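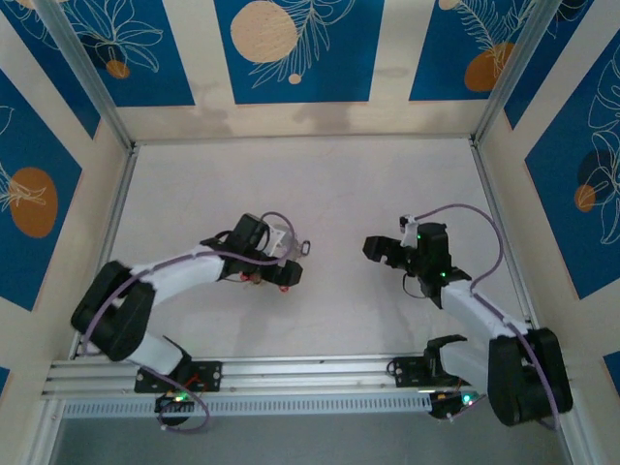
Keys, tags and far too many split rings

August 22, 2019

I have been meaning to write about the key rings for weeks and kept getting distracted by the garden, which has gone mad with all the rain we've had in Rellovby (the broad beans are up to my ribs and flopping over everything). But it's wet again today, the kettle's on, and the job is more or less finished, so settle in.

It started with the spare key to the side gate. I knew we had one. I could picture it, a stubby little brass thing with a bit of green paint on the shoulder from when we did the fence, and I could not for the life of me lay hands on it. I went through the bowl by the front door, then the drawer under the bowl by the front door, then the jar on the laundry windowsill, and by the end I had a tea towel on the kitchen table piled with keys and not one of them opened the gate. There were old padlock keys, bike lock keys, three for a filing cabinet we gave away when we moved, and a great big one that I suspect belongs to my parents' old shed. The gate key turned up a fortnight later in my good coat. Of course it did.

Anyway, once a pile like that is on the table you can't really scoop it all back into the drawer (well, you can, I have done it before, but I'd feel it looking at me). So I made a cuppa and decided that every key in the house was going to have its own ring and its own tag, and anything that couldn't tell me what it opened was going in a tin for six months and then out.

The rings themselves were the first surprise. I'd gone off to buy some at Larivau, the hardware place near the roundabout, and came home with a bag of 48, very pleased with myself, only to open the craft cupboard and find I already owned enough to fit out a hotel. I must have bought them back when I was making felt keyrings for the school fete. So that's the first tip, I suppose. Look in the cupboard before you go to the shops!

They do grab hold of each other, too. You tip them out and half of them have linked up, and you have to sit there easing them apart with a thumbnail. I have no thumbnails left worth mentioning. What works best for me is a staple remover, one of those with the little jaws. Push one tooth in between the coils and the ring opens up just enough to slide something on, and you can hold it there while you hunt for your glasses. A butter knife does the job as well but it slips, and I have the sticking plaster to prove it.

I do like the backdrop with everything laid out in front of it, all that blue and cream with the orange circles and the line-drawn leaves. It makes even a heap of bits and bobs look like a holiday. The floor being so pale helps as well, because a silver ring on our kitchen table simply vanishes into the woodgrain and you find it later with your foot.

The big grey toothed ring is a favourite of mine, the one like a cog with a round hole in the middle. It makes a lovely chunky centre for a bunch, and nobody is going to lose it down the back of a couch. Small tags can hang off the one edge together, a bright red, a red-and-pink and a pale see-through one, and you can tell them apart across a room. I've always been a colour person. If I label something in my best handwriting I never read it, but give me a red tag and I'll remember it for years.

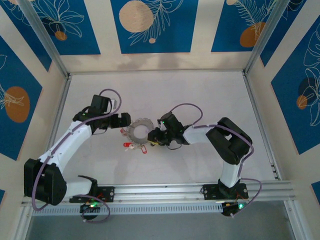

Working out the colours

I fussed over this part much longer than it deserved. My first plan was a colour for each room, which fell over straight away because most of our rooms don't lock. Then I tried a colour for each person, and that was no good either, as everybody uses everybody's keys and the red ones would have been in the wrong pocket by teatime.

In the end I went by how often we use them. Red is for every day, so front door, car and side gate. Pink is for the things we want once a week or so, like the shed and the letterbox. The pale ones are spares, and they live on a row of cup hooks inside the pantry door, where a burglar would have to get past the onions. Anything for somebody else's house (we feed a lot of cats on this street) gets a plain ring with no tag at all and a note in the front of my diary.

I wrote the numbers on the spares with a paint pen and then looked at them the next morning and they'd rubbed half off. Let them dry overnight before you touch them, and if you can bear it, go over them with clear nail polish. Mine have held up nicely since.

Linking things together

A key straight on the big ring is a nuisance, I've found. It sits stiff and pokes you in the leg. If you put the key on a small split ring and then link that through another, it hangs loose and turns the way you want it to, and you can take one key off to lend without undoing the lot. I did the car key that way first and then went back and redid all of the red ones, muttering.

You want both rings to be a decent weight, mind. The thin ones open up over time if you're rough with them, and I am rough with everything. Give each one a tug before you trust it with the house.
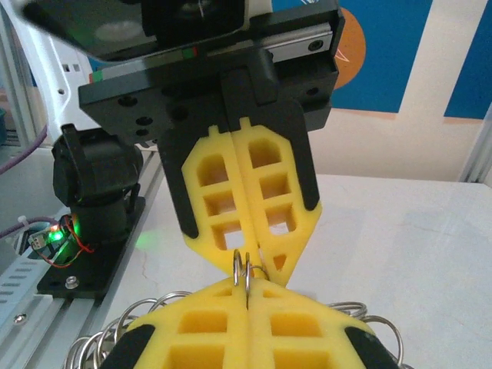
Two split rings linked together, with a whole lot more bunched up below.

I've put the leftover rings in an old Nokik tea tin, which rattles beautifully, and the mystery keys have a tin of their own with February written on the lid in big letters. If I haven't found what they open by then, out they go. I've already had one win. The tiny flat key I was ready to throw away belongs to the cash box, and the cash box had a five dollar note and a button in it.

Next on the list is the drawer under the bowl, which is now empty of keys and somehow still won't shut properly. I think there's a takeaway menu down the back. If anyone has a good trick for getting at the back of a drawer that doesn't come all the way out, please pop it in the comments, and if you've got a nicer system for spare keys I'd love to hear that too.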